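Misinov Robotics - Careers and Participation

Practice Standards Assessor (Bench Manipulation)
Fixed term, full time, on site at the Gilter laboratory
Reference: Praltum 4

About the position

Misinov is seeking a Practice Standards Assessor for the Praltum program. Praltum is a written code of practice for two-armed robots working with household objects on a shared bench. It covers how a bench is laid out, how a task is started and stopped, how people move near the arms, and what is written down afterwards. It is used at the Gilter laboratory and by our partner, Weerasinghe Automation.

The code now runs to 153 clauses. Many were drafted for factory cells and later adapted to kitchen work, and some of them have not adapted well. The assessor will observe bench sessions, record where practice departs from the text, and recommend whether the practice or the clause should change. The position does not involve programming the robots. It does involve a good deal of standing beside them with a clipboard.

The work

Most sessions assessed under the current edition are tableware and light food tasks. A bench is covered with a brown paper mat, the objects are set out, and the arms work over them from the far side of the table. The assessor checks the layout against Part 2 of the code (bench preparation) before motion is enabled, and stays for the full session. 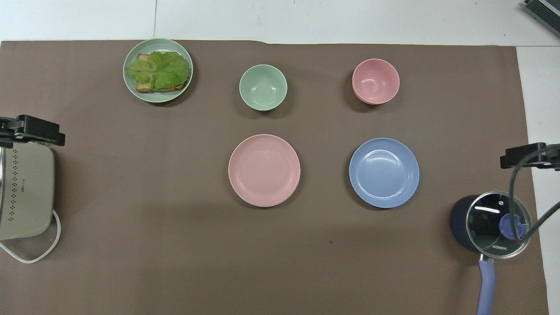 Part 2 is too strict about mats and too loose about cords, according to one reply to the last consultation round: a lifted edge of paper gets a paragraph of its own, while a power lead lying within reach of a gripper is left to the operator's judgement. Weerasinghe Automation made a similar comment. Both have been accepted for review, and the successful applicant will prepare the redraft.

Duties

Attend and assess four bench sessions in each working week, using the Praltum observation sheet.

Verify before each session that the stop controls have been tested, that the test is initialled in the bench log, and that the person who initialled it is present.

Check that powered appliances on the bench are listed on the session sheet, with their cords routed as described in clause 2.9.

Confirm that glass and ceramic items have been inspected for chips and that damaged items have been taken out of service.

Record every entry by a person into the marked working area while the arms are energized, including entries the operator considers trivial.

Classify departures from the code as minor, reportable or stop-work. A stop-work finding takes effect when it is spoken. The written record follows within the same shift.

Draft amendments in plain wording, with the reason for each change set out in a separate note.

Maintain the register of waivers. A waiver lapses after 10 sessions and cannot be renewed by the person who requested it.

Conditions at the bench

The code treats a heated appliance and a moving arm as separate hazards, each with its own controls. Part 5 deals with the two together. Under Part 5 the operator must state aloud which appliances are to be used, and no one may reach over the mat until both arms have been placed in a hold state and the hold has been read back from the console.

The separation line is taped on the floor 300 millimetres outside the table edge. Applicants should be aware that the assessor's position is behind this line, and that sessions may run for long periods without a break. A stool is provided. Headphones are not permitted while the arms are energized.

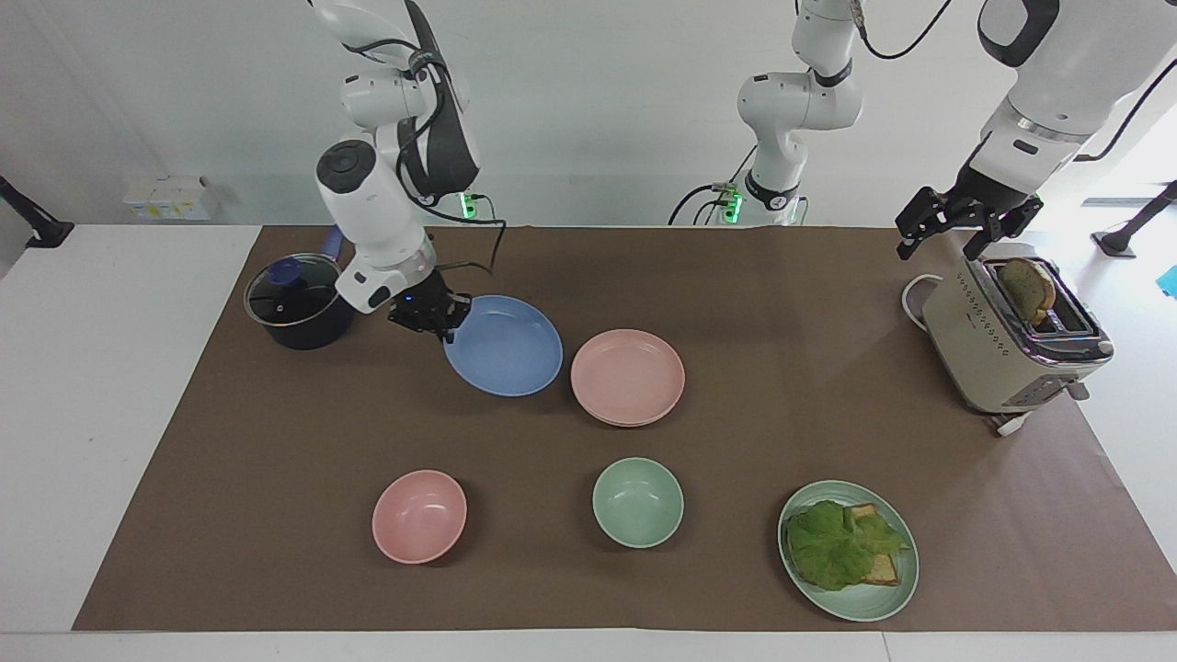
Bench session at the Gilter laboratory: toaster, tableware and both arms over the mat.

Food used in sessions is treated as test material under clause 5.4. It is not eaten, it is labelled as waste at the end of the session, and it is kept out of the staff kitchen. Crumb trays are emptied by the operator with the appliance unplugged. The assessor observes this step and signs for it.

Essential qualifications

Post-secondary qualification in engineering, occupational safety, metrology or a related field, or equivalent experience on the floor.

Experience in auditing or inspecting against a written standard, in any industry.

Working knowledge of risk assessment for machinery that shares space with people.

Ability to write a clause that can be read one way only.

Willingness to halt a session in front of colleagues, including senior ones.

Desirable qualifications

Experience with electrical safety testing of portable appliances.

Familiarity with teleoperated or learned manipulation systems. Training on our own equipment will be given during the first month.

Previous work on a drafting panel or technical subcommittee.

Terms

The position is offered for a single fixed term, with the possibility of extension if the next edition of the code is not complete. Ordinary hours begin at 8:30 a.m. Some sessions start later in the day, and hours are adjusted to suit. Safety footwear and eyewear are supplied. Long sleeves must be close-fitting at the wrist, and lanyards are not worn in the laboratory.

The assessor reports to the standards office and has no reporting line to the teams being assessed. Findings are released to those teams at the same time as they are released to management.

How to apply

Send a résumé and a covering letter of no more than two pages to the Misinov standards office, quoting the reference at the head of this notice. Attach one sample of technical writing, which may be an inspection report, a procedure or a set of proposed amendments. Confidential material should be removed before sending. Samples written jointly are accepted if your own portion is marked.

Shortlisted applicants will be invited to Gilter to observe a bench session and complete an observation sheet. The sheet is marked against one completed at the same session by a current assessor. An interview follows on the same day. Travel costs within the province are reimbursed on presentation of receipts.

Applications close at 5 p.m. on the last working day of March. Late applications are held on file for the next intake. Requests for accommodation during the selection process may be made at any stage and are handled separately from the application.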